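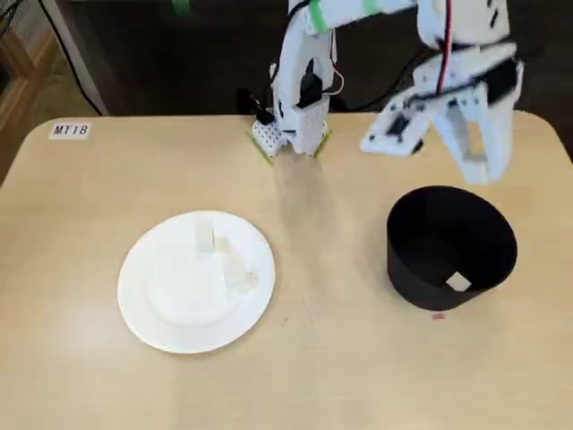 OK quick one, I have to be out of the house by 3 and I still haven't eaten lunch. But I promised a few of you an update on the great small-bits cleanup, so.

Small bits meaning: backing paper, tape ends, label corners, the trimmings off everything. Anyone who makes cards knows. You cut one thing and get four other things you didn't ask for. They stick to your sleeve, they go in the tea. Last month I found one on the butter.

I bought a pack of 4000 paper squares back in January (Flakon, the cheap ones, the colors are fine, the pack is terrible) and the bag split on day one. I've been living with it ever since. Drawer, floor, inside of my slippers.

So, the new system. Not much of a system. Plate on the left, bin on the right, nothing else within reach. Everything little goes on the plate while I'm working, and when I stop I go through the plate and it all goes in the bin. Done. Eilidh Forsyth from the Vornby card swap does it this way and her table always looks like a grown up owns it.

I tried it with a soup bowl first. Bad idea. Bits slide to the bottom of a bowl and pile up and you can't get a fingernail under them. A plate is flat in the middle so things stay where you drop them, more or less, and the rim stops them wandering off. I like a white one. Downside, pale bits on a white plate are hard to see, especially in the evening with the bad lamp on. I keep meaning to try a dark one.

Also tried a saucer. Too small, I overshot it constantly.

The bin took longer to sort out. Mine used to be under the table, the usual place, and I'd miss. Then I'd leave it till later. Then later didn't happen. Having it up on the table felt wrong for a week or so (a bin! where I work!) but it is so much better. Tall is good, a wide opening is good. Black hides what's in there, which I prefer, although it also means I forget to empty it. Keep food out of it. I learned that with a banana peel.

Clear table is the other half of this. I moved the glue, the Kun trimmer and the big jar of brushes over to the Stedberg shelves, and I get up and fetch them when I need them. Annoying the first few days. Now I barely notice, and my back is probably happier for it. The shelves are a mess instead but that's another post.

Oh and round corners on a table, can I just say. My old desk had square ones and I had a permanant bruise on my hip. Never again. 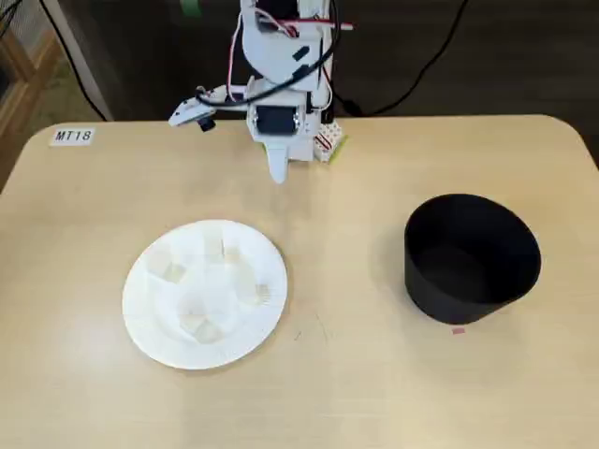

Do you have to pick every piece off the plate one at a time, or can you just tip it?

Tip it if everything is dry and light, but pick off anything sticky first, or it stays on the plate and collects the rest.

I mostly pick. Slower, sure. The little pale squares are the worst, the ones that could be paper or could be tape till you touch them. They lie on top of each other and go up as a pair and then one drops. I start at the rim and work in, and I don't try to grab from the middle of a clump. Nudge the top one sideways first, then lift. Tweezers work if you have the patience. I don't, I use fingers, and a slightly damp fingertip for the really thin ones.

The whole thing takes 15 minutes if the radio is on and five if it isn't.

A few other things before I run:

Paper plates are fine for this but they get soft if you put wet glue ends on them. When the middle starts crumpling the bits roll into the creases and you're fishing again. I reuse mine till it annoys me, then it goes in the recycling. A china plate would be more sensible and I do own some.

Don't put the plate and the bin side by side. I did that at first, it seemed logical, and I kept knocking the plate with my wrist on the way over. A good gap between them is better.

Don't set up near an open window. Learned that one too!!

Empty the bin when you finish, or at least before bed. I've managed this most nights. Some nights.

Someone asked in the comments about saving the good scraps for confetti. I used to. I had an entire jam jar of them and I never once made confetti, and then the jar got knocked off the shelf and we were right back where we started. If you're going to use them, save them. I'm not, so they go.

Next time the drawer, if I can face it. It doesn't open all the way anymore and I think there's a ruler jammed across the back. Right, shoes, keys, toast. If you've got a trick for getting tape backing off wool please leave it below, I'm wearing teh evidence.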